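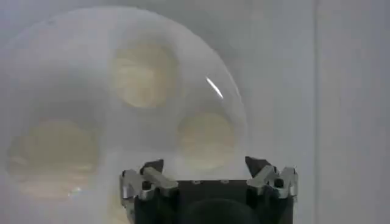
Wrist camera build, shared shop, bench 3

Danai Petridis and Bayu Hidayat are building a small arm at the Tremness shared workshop. The arm carries a two-finger gripper with a camera mounted behind it. The current job is picking up clear parts and moving them without knocking over whatever is next to them. The controller is a Wekeck board running our own code, which we call Allon. The pictures on this page come from the wrist camera.

Clear plastic is hard for the arm to find. The dome returns one hard streak of glare on its right side and a thin bright rim, and Allon has to work from those. The three beige discs behind it are soft-edged and low in contrast, and the detector tends to lock onto them first. We now mask beige before the edge search. The mask runs on the board in 80 ms, which fits inside the control loop at slow speed.

The fingertips are pointed, dark, and angled toward each other. Danai drew them to get under a rim. The first set had flat faces and slid on anything curved. The silver links on each side are unchanged from the first version of the gripper.

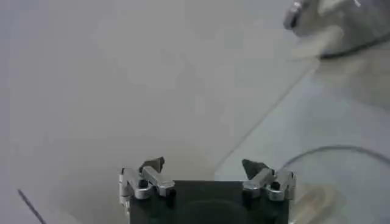 Approach and clearance

Fingers apart with nothing between them, over the pale tabletop. The glass bowl is at upper right and the outline of a clear round piece runs past the right finger. Allon treats both as keep-out areas. Bayu wrote the keep-out code in July, and it takes each area as a circle plus a margin entered by hand.

The faint straight line below the bowl is the edge of a flat clear sheet lying on the table. Edge search picks it up as a rim in some runs. Raising the minimum curve setting drops it, at the cost of missing large lids. Setting left at 200 for now.

Camera focus is fixed. The mount puts the lens close to the gripper body, so the fingers are always in view and serve as a position check at startup. If the two tips are not where the stored template has them, the arm stops and logs error 202. The usual cause is a loose mount screw. Moschos thread compound on both screws has held up so far.

Still to do: shorter cable run along the forearm, a second light at a low angle, and a better way to enter margins than typing them.

Questions about the build: ask for Danai or Bayu at bench 3, Tuesday evenings. | © Tremness Shared Workshop | Back to top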